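About Skemport

Skemport packs and ships spare parts for pumps, pool gear and garden irrigation. We run out of one building in Givthorpe and employ 35 people. Last year a fair few of them asked whether they would be replaced by a machine, so this page spends more time on that than on our history.

Where we stand on automation

We have been pitched a lot of robots. The brochures all promise that staff will be "freed up for higher-value work", and very few say what the work is or who pays for the training. Our founder, Severino Echevarría, spent years on a packing bench at Horgan before he started this place, and he saw a sorting line go in that needed more minding than the job it took over. He still has doubts. So do plenty of us.

What we agreed to in April was a trial with Sterkon. Our own people pick up and place things using hand-held grippers, and the recordings are used to teach a robot arm the same moves. We keep a log of every session. At last count it stood at 1124 recordings, and 241 of those were thrown out and done again. 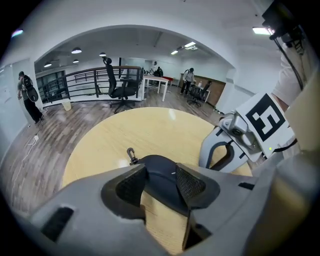 Hand-held grippers at the round table, with the office behind.

Staff who take part do it on paid time and can go back to their usual job whenever they like. Some enjoy it. Others find it dull and a bit hard on the wrist, and we have cut the sessions shorter after hearing that from enough of them. There is also the plain fact that people are being asked to teach a machine a job they now do themselves. We don't think a morning tea fixes that.

What we have promised

No position will be cut because of the trial while it is running. We can't honour a promise beyond that, so we haven't made one. If an arm does go onto the floor, the packing team will see the error rates before management signs anything.

Our catalogue has 2327 parts in it. So far the robot has been taught to handle very few of them, and the small rubber seals still go out by hand.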